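Tips for a bin-picking arm on a workshop table 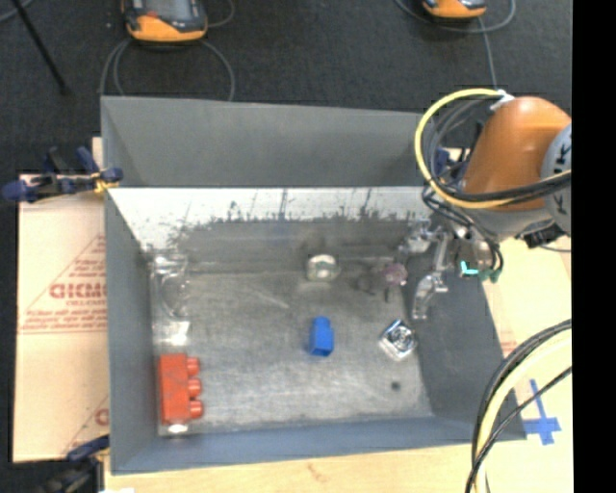
Most of the trouble with a home picking setup comes from the bin and the cables. The arm mostly does what it is told. These notes come from our build at the Pavis shared workshop, where Murali Marar and I have been getting a secondhand arm to pick small parts out of a metal bin and sort them. Last updated 2020-08-10.

Holding the bin down

A metal bin slides on a wooden top, even a heavy bin. If a fingertip catches the wall, the whole thing shifts and every pick after that is off by the same amount. Clamp it by the rim. Two clamps on one side are better than one in the middle, which lets the bin pivot.

Put the clamps on the side away from the arm first, then run the arm slowly through its widest reach before adding more. Handles should point outward and down where you can manage it.

Cardboard from a shipping box works well beside or under a bin. It takes up small gaps and saves the tabletop. Replace it when it goes soft.

Mark your spots with tape

Blue painter's tape is enough. Two strips crossed make a good reference point, and it peels off without leaving much behind. Bring the arm to the cross at the start of each session and check that it lands where it did before. If it doesn't, look at the base bolts before you touch any numbers in the program.

Don't write on the tape with a wet marker and then lean on it.

Cables

Leave a big loop at the wrist. It looks untidy, but a short cable pulls tight when the last joint turns and will work its connector loose. We lost two evenings to a gripper that stopped answering at one particular angle, and it was a plug backing out by the width of a fingernail.

Fasten the loop near the top of the arm and let the rest hang free. Hook-and-loop straps are easier to adjust than zip ties. If you do use zip ties, trim the ends flush. Keep thin sensor wires inside the loop made by the thicker cable so the thick one takes the knocks.

Spare cable on the floor should be kept clear of where you stand. Ours goes on the far side of the table.

What to put in the bin

Start with toy building blocks. They are cheap, hard to damage, and have square sides the fingers can close on. Use strong colors against the gray metal. Once the blocks are going well, add one difficult thing at a time:

Clear plastic or glass. The camera often sees the bin through it and reports nothing there.
Shiny metal. It throws bright spots that move when the arm moves.
Anything round. It rolls when the first finger touches it.
Parts lying tight in a corner. The fingers need room on both sides, and there isn't any.

For corners, we had the arm nudge the part toward the middle before trying to grip. Manikandan Iyengar suggested a sloped insert, which also works but takes up floor space.

Glare

Bare metal reflects whatever light is over it. Move the lamp to one side, or tape a sheet of baking parchment over it. We tried matte spray in an older bin and it scraped off in the first week.

Wiping the bin helps a little. Scratches don't matter to the arm, though dark scuffs can be picked up as parts. Take a picture of the empty bin at the start of a session and have the program compare against that.

Speed and stopping

Set the speed low and leave it low until you have 300 picks without hitting a wall. We turned it up after 200 and bent a fingertip. The replacement was an Achari pair, and they took most of an afternoon to line up.

Keep the stop button on the same side as your usual hand, and test it before the first move of the day. Hands stay out of the bin while the arm has power, including to straighten one block.

Keeping a log

A paper notebook by the table is fine. Write down the part, the result, and anything you changed. Ours is up to pick 1893, and the most useful pages are the ones with a bad run on them.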